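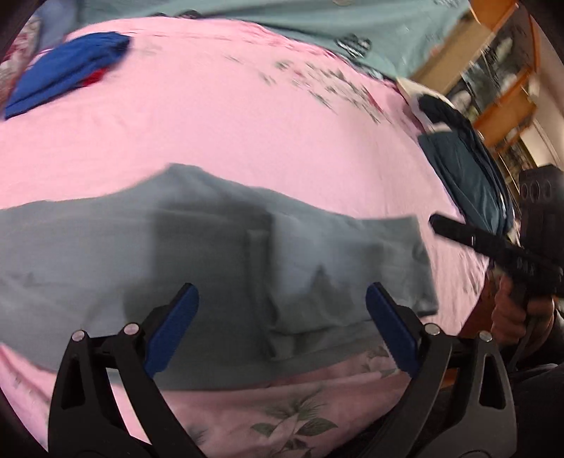
MINUTES OF THE WORKING GROUP ON HAND-HELD GRIPPER PRACTICE

Meeting held August 19, 2018
Cerkbridge Hall, Lengate

Present: the Chair; the Secretary; representatives of the Lengate, Prindunby and Cerkbridge sites; the Nseir project liaison; the safety adviser; the data reviewer.

Apologies: the second representative of the Prindunby site.

The Chair opened the meeting at 10 a.m. and confirmed that a quorum was present. Members were thanked for attending on a Sunday, the hall having been unavailable on the earlier date.

1. Minutes of the previous meeting

The minutes were taken as read. One correction was made: under the item on storage, "tool case" should read "tool rack." With that change the minutes were approved.

2. Matters arising

2.1 The Secretary reported that the printed copies of the Code of Practice had been delivered to all three sites. The Prindunby copy lacks its last page. A replacement will be mailed.

2.2 The question of a common name for the tools was raised again. The Lengate site says "gripper," the Cerkbridge site says "hand tool," and the draft Code uses both. It was agreed that the Code will use "hand-held gripper" at first mention in each section and "gripper" after that.

2.3 The request for a second charging station at Cerkbridge remains with the site. No action for this group.

3. Section 4 of the Code: handling of cloth and clothing

3.1 The data reviewer presented the results of the review of recorded household sessions. The review covered 174 sessions in which garments, towels or bedding were handled on a bed or other soft surface. Of these, 82 were returned to the sites with remarks. Most remarks concerned the start of the recording, where the operator had begun to close the fingers before the item was in clear view.

3.2 The group considered the present wording of rule 4.2, which asks that the operator "pause over the item." Members found this too loose. The Cerkbridge representative noted that operators read it as permission to hover for as long as they liked, and that some sessions contained long stretches in which nothing moved. The Lengate representative replied that a short pause was useful to the reviewers and should not be lost.

3.3 After discussion the following wording was adopted for rule 4.2: "Bring the gripper over the item with the fingers open. Hold still long enough for the item to be seen between the fingers. Then lower and grasp in one movement."

3.4 The Prindunby representative asked that rule 4.3, on flat cloth, be made clearer. A towel or shirt lying flat gives the fingers little to close on, and operators differ in how they deal with this. Some look for a fold or a raised ridge. Others press down and drag the cloth into a fold first. The safety adviser had no objection to either method, provided the pads and not the finger frames bear on the cloth. The data reviewer preferred the first method where a fold is already there.

3.5 It was agreed that rule 4.3 will read: "Where the cloth has a fold or raised part, grasp there. Where it has none, press lightly with the pads and draw the fingers together. Do not scrape the cloth with the linkages."

3.6 The group then turned to the cloth underneath. Operators working on a made bed quite often pick up the sheet together with the garment. The present Code says nothing on the matter. Members were divided as to whether such a grasp should be recorded as a failure or simply released and tried again. The Chair put the question to the meeting. It was decided, with one member against, that the operator shall release, let the sheet settle, and repeat the grasp without stopping the recording. The member against asked that the minutes show a concern over the length of sessions.

3.7 Patterned bedding was discussed briefly. The Nseir liaison confirmed that the project has no wish to limit sessions to plain sheets. Printed sheets are common in homes and should remain in use. No rule is needed.

4. Section 5 of the Code: two operators at one surface

4.1 The safety adviser introduced a paper on the use of two grippers over the same bed or table. The practice began at Lengate and has since been taken up at the other sites, mainly for folding and sorting clothes. The Code was written for one operator and one tool.

4.2 The paper proposed the following rules, which were taken one at a time.

Rule 5.1. Each operator shall keep a firm grip on the handle for as long as the tool is over the surface. Adopted without change.

Rule 5.2. Before the session begins, the operators shall agree which of them moves first. Adopted. The words "and shall say so aloud" were struck out, as the sound of the recording is not kept.

Rule 5.3. The fingers of one gripper shall not pass between the fingers of the other. Adopted.

Rule 5.4. Where both grippers must reach for the same item, the second operator shall wait until the first has closed on it. The Cerkbridge representative objected that large items, such as sheets and blankets, need to be taken up at two corners together. The rule was amended to add: "except for large items held at separate corners." Adopted as amended.

Rule 5.5. Loose sleeves shall be fastened or rolled. The Prindunby representative asked whether this applied to close-fitting long sleeves. The safety adviser stated that it did not. Adopted.

Rule 5.6. Items already folded and stacked shall be kept to the side of the working area. The Lengate representative observed that on a narrow bed there is little room to do this, and that stacks end up wherever there is space. The words "as far as space allows" were added. Adopted as amended.

4.3 The data reviewer asked for a further rule on the view. When two tools are in use, one operator's arm can hide the item from the other operator's camera. It was felt that a fixed rule would be hard to follow. The matter was left to guidance, and the reviewer will draft a short note.

5. Section 6 of the Code: care of the grippers

5.1 The present Code calls for each gripper to be checked "regularly." All sites asked for a firm interval. The Lengate site checks at the start of each working day. The other two sites check weekly. After discussion it was agreed that a short check will be made at the start of each day and a full check once a week.

5.2 The short check shall cover the pads, the pivot pins and the free movement of both fingers. A gripper with a lifting pad or a pin that stands out from its seat shall be taken out of use and tagged.

5.3 The full check shall also cover the molded parts, with attention to cracks near the cutouts, and the fastening of any unit mounted on the tool. Lint is to be cleared from the linkages. The Cerkbridge representative reported that lint had been found in 9 tools at the last full check, all of them used for clothing and towels.

5.4 Replacement pads were discussed. Both pads on a gripper are to be replaced at the same time, with pads of the same kind. The Prindunby site has been replacing single pads and will now stop doing so.

5.5 Cleaning products. The safety adviser recommended a damp cloth and mild soap only. Agreed. The existing paragraph on solvent wipes will be taken out.

6. Working in private homes

6.1 The Nseir liaison reported on the conduct of sessions outside the sites. Householders have in general been content. Two requests have come up more than once: that cabinets and shelves not be opened unless this was agreed beforehand, and that items be left where they were found.

6.2 The group agreed to add a paragraph to the opening section of the Code. It will state that operators work only on the surface and items agreed with the householder, that furniture in the background stays closed and untouched, and that any clothing or bedding moved during a session is returned to its place or left neatly folded, as the householder prefers.

6.3 The liaison asked whether papers lying among the clothes should be removed before recording. The group agreed that they should, and that the householder should be the one to remove them. Where a paper is noticed only after recording has begun, the operator shall leave it alone and note the session for review.

6.4 Photographs, letters and screens are already covered by the existing rules on privacy. No change.

7. Training

7.1 The training session for new operators will be held at Prindunby in October. Places are limited to 10. Each site is asked to send its list to the Secretary in good time.

7.2 It was agreed that the revised sections 4 and 5 will be used at that session in draft form, whether or not the full Code has been reissued by then.

7.3 The Lengate representative offered the use of spare bedding for practice. Accepted with thanks. The Cerkbridge site will supply towels.

8. Other business

8.1 The Chair reminded sites that tagged grippers are not to be lent between sites for parts.

8.2 A request to shorten the session report form was received from Prindunby. Held over.

9. Actions

Secretary: mail replacement page to Prindunby; circulate revised wording of sections 4, 5 and 6.

Data reviewer: draft guidance note on keeping items in view when two grippers are in use.

Safety adviser: rewrite the cleaning paragraph; prepare a one-page sheet for the daily check.

Nseir liaison: draft the new paragraph on private homes — to reach the Secretary ahead of the training session.

Site representatives: send names for training; confirm that the daily check is in place.

10. Next meeting

The next meeting will be held at Prindunby on the day after the training session, at the same hour. The Chair closed the meeting at 12:40 p.m.

Minutes recorded by the Secretary. Subject to approval at the next meeting.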